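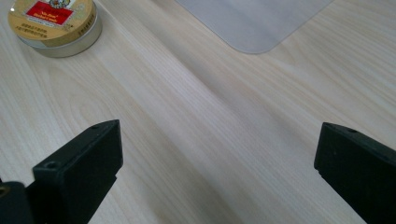 Wistell wanted it written down first thing that we shouldn't say the gripper "works" until it can do the same pickup three times in a row with different people on the handle. Fine, it's written down! I'm taking notes again this time, so you get my version.

Robotics Club, minutes for Tuesday, October 15, 2024

We started late, mostly my fault (I had the key). Last meeting's minutes were approved with one fix: I had put the Clekska qualifier in the wrong month. It's in March. Sorry to everybody who panicked.

Hand-held gripper. Long talk about the fingers. Half of us like the blocky black ones the way they are, and the other half want a softer pad on the inside faces so round things don't skid away. We voted to try pads on one pair only and keep a plain pair for comparing. I'm cutting the pads, and if they come out crooked you all know who to blame. Also, please tighten the finger screws before you start a session and not halfway through!

Recordings. We're at 389 good ones for the Sullik task, which is way better than I expected this early. There was some grumbling about what counts as good. We agreed that if the gripper bumps the table hard, you toss that one and do it over. Agarwal asked whether we could use smaller objects next. Yes, but finish the tins and flat stuff first.

Naming files. We went around and around on this and I'm still not sure everybody agrees. For now it's date, then initials, then a number. No spaces, please, I beg you.

Money. The account has $3249 in it. The entry fee comes out of that, plus a spare motor, plus whatever the pads cost (not much). The T-shirt question got pushed back again.

Sign-ups. We need 4 people for the build team at the qualifier and so far we have 3. It's a long day but a really fun one, and you don't have to know how to code.

To do before next time:
Pads cut and glued on one pair (me)
Write up the redo rule and tape it inside the cabinet (Agarwal)
Get a price on the spare motor (Wistell)
Fill in the sign-up sheet (everybody else)

We wrapped up after that and put the tools back in the cabinet.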